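6/21/25

I've been buying my cheese from the same stall in Fullau for years, so I was all ears when I heard the town's small dairies are getting a testing scheme of their own. It starts in September, it's run out of the old creamery building on Kalton Road, and any maker who sells unpasteurised milk or cheese can bring samples in.

I went along to the open evening to find out more (and yes, there was cheese). Antonina Marchuk, who'll be in charge of the lab bench, told me they'll be looking mainly for listeria and E. coli, with salmonella added for anyone selling raw milk by the bottle. Samples go in chilled, first thing in the morning, and makers should get a result within 5 days. At the moment most of them post theirs off to a lab two counties away and pay for the courier on top!

The bit everyone wanted to know was the price. It's £75 a batch, and a batch can be two cheeses if they came from the same day's milk. Hicham Bouzid, who makes a lovely crumbly goat's cheese at Benmoussa Farm, reckoned he'd test twice as often at that rate. Radoslava Tichý wasn't so sure -- she only has a handful of cows and would like a lower price for the really tiny producers. She got a fair bit of nodding from the back rows, and I must say I was nodding too.

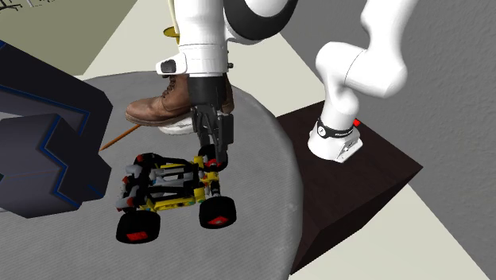

I also asked what happens if something nasty does turn up. The maker gets a phone call the same day, the batch is held back, and someone comes out to swab the drains, shelves and brushes. Nouhaila Badawi, who has done this sort of visit for years, said it's nearly always a wet corner or an old brush, and she'd much sooner be rung early than late. The environmental health team still has to be told in the usual way, so the scheme doesn't replace any of that.

For those of us who just eat the stuff, not much changes. The advice for pregnant women, older people and anyone with a weak immune system is still to steer clear of raw milk cheese, and there'll be leaflets on the stalls saying so. Makers can sign up at the Skusach counter in the market hall until the end of next month. I'm told the forms are two pages long and want your herd number, so take it with you.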